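Chapitre 5
L'entretien des surfaces et des plans de travail

Objectifs du chapitre
Distinguer dépoussiérage, nettoyage et désinfection.
Choisir un support d'essuyage adapté au revêtement.
Organiser l'intervention dans un local de bureau.

5.1 Observer avant d'intervenir

L'entretien d'un local commence par un repérage. L'agent note la nature des revêtements, le mobilier en place et les zones difficiles d'accès : arrière des étagères, angles, dessous des plateaux. Les parties grillagées retiennent la poussière dans leurs mailles et se traitent à la brosse souple, avant le plateau qui les porte. On travaille toujours du haut vers le bas. 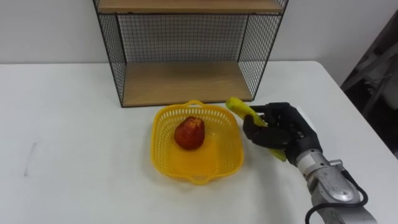 Fig. 5.1 Étagère à panneaux grillagés noirs sur une table blanche.

La fiche de poste précise l'ordre des tâches et leur fréquence. Dans l'immeuble Funham, qui servira d'étude de cas, 84 bureaux sont entretenus chaque soir à partir de 18 heures par une équipe de 4 agents.

5.2 L'essuyage humide

Le support est imprégné de produit dilué, puis essoré. Il ne doit pas goutter. On le passe à plat, en bandes parallèles qui se recouvrent légèrement, en commençant par le bord le plus éloigné. Un code couleur évite de transporter les salissures d'un local à l'autre ; il est fixé par l'entreprise et affiché dans le local de rangement.

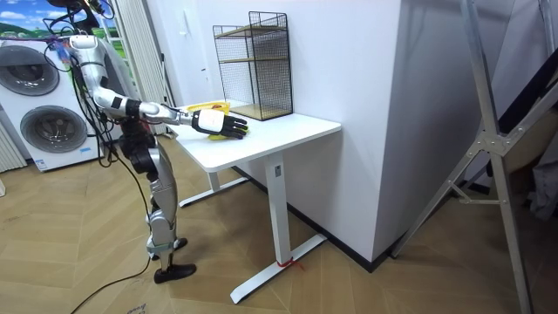
Fig. 5.2 Main à plat sur un support jaune, bras tendu au-dessus du bureau.

Les surfaces claires et mates marquent facilement. Un excès de produit y laisse des traces visibles en lumière rasante. Dans ce cas, on rince à l'eau claire et on sèche.

Vocabulaire : essorage, imprégnation, lumière rasante, dilution.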